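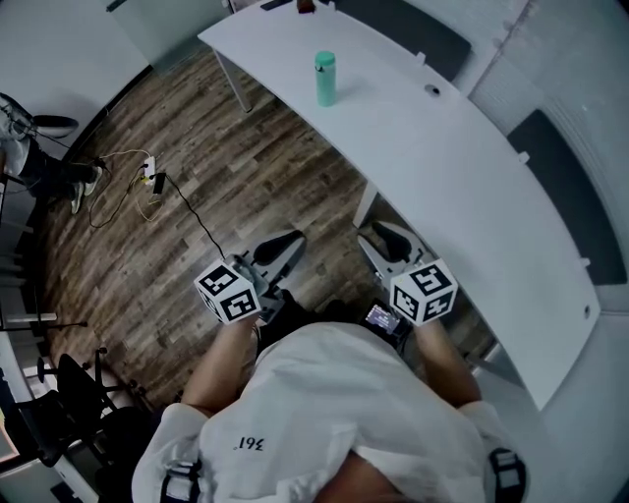

Plurkik is dropping its paid lunch hour, and my inbox is on fire

So it's official. Plurkik, the shipping software company that takes up most of the old Bindance building, told its staff this week that the paid lunch hour ends in March. From then on lunch is 50 minutes and unpaid, with two paid breaks of 15 minutes each. I've had more email over this than over the parking garage, and I got a LOT of email over the parking garage.

The memo went out to 591 employees a little after 4 p.m., which is a great time to send bad news if you don't want to be around for the replies. It came from Yiran Hou, who runs operations there. I called her and she picked up on the second ring (points for that!). She told me the company looked at how its neighbors handle lunch and found it was the last one in the business park still paying for the full hour.

"I know people are upset," she said. "I like my lunch too. We kept it going for 18 years and I'm glad we did."

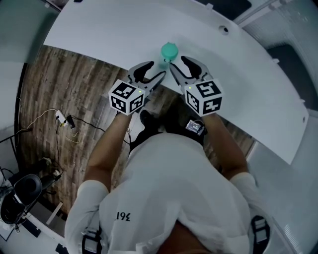
Plenty of people who work there are not feeling so glad. I heard from a warehouse planner who figures she'll have to stay later every day to make up the pay, and that wrecks her school pickup. A guy in billing wants to know if he can skip lunch and leave early, and the memo doesn't say. Dress has always been casual in that park, the white T-shirt kind of casual, and he joked that he'd trade his T-shirt for a tie if it got him the hour back. I wouldn't, but I see where he's coming from.

Then there are the lunch places. Nuala Ó Flaithearta owns Yan, the noodle counter across the street, and she's already redoing her menu so the bowls come out faster. She's lived through this once before, when Zistix cut its lunch to a half hour and her sit-down crowd pretty much disappeared by spring. She's adding a pickup shelf by the door and opening at 11 instead of 11:30. The dumplings are staying, I asked!
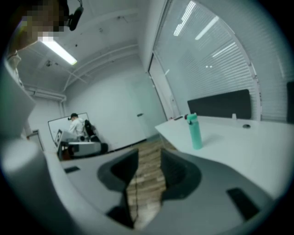 Office space with light wood floors.

Hou says staff can send in comments until the end of the month and that the break times could still move a little. The pay part is settled. If you work at Plurkik and have thoughts, keep them coming, and tell me if I can use your name. I'll be at Yan around noon tomorrow, at the counter, probably with the spicy beef.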